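Notes on buying for a two-arm bench, updated in September. The first version dates from 2022 and most of the prices in it were useless by now, so they're gone.

## Start with the table

Buy the table before the arms. Measure the reach in the spec sheet, take off a hand's width, and work inside that. A butcher-block top is heavy enough that it won't walk when both arms stop at once. Ours cost $361 with the legs. Salvador Pinheiro wanted a steel one from Brandão, but the freight alone was $200.

Put rails down the sides and bolt the arms to those. Clamps slip.

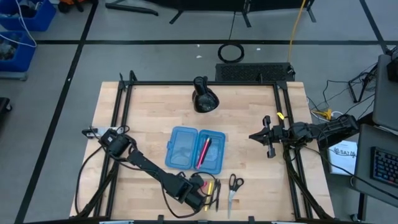

Cables get forgotten in every budget. Price them by the run, table to desk, with slack for the full swing of each joint. Add ties and a few spare connectors. Momarik sells the long ones in packs, and the packs are cheaper per cable even if you leave two in the drawer.

A desk lamp is fine for light. Get one with a heavy base.

## Things to practice on

Don't order a parts kit. Sofia Sequeira priced the one from Zondgate at $92, then bought the same sort of thing at an office supply store:

- a plastic pencil case with a lid
- highlighters, two colors or more
- pens of different thickness
- scissors

Buy doubles of anything with a cap. Caps crack and clips snap off.
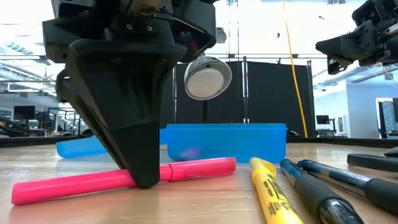 Fingertips wear, so put them on their own line in the budget. Order a second set with the gripper, when shipping is already paid. Burkon will quote wedge tips and flat pads together if you ask. Wedge tips are better for picking up thin things off a flat surface. Check the small screws every week and keep a bag of the right size taped under the table.

A glossy top shows scratches early. If that bothers you, buy a cutting mat and figure its thickness into your table height.

## Order of purchase

1. Table and rails
2. First arm and gripper
3. Spare tips and cables
4. Second arm

Wait at least a month between 2 and 4. We bought both together and the second one sat in its carton until the software was ready. Keep the cartons, too. Repairs go back in the original foam or the shop charges for packing.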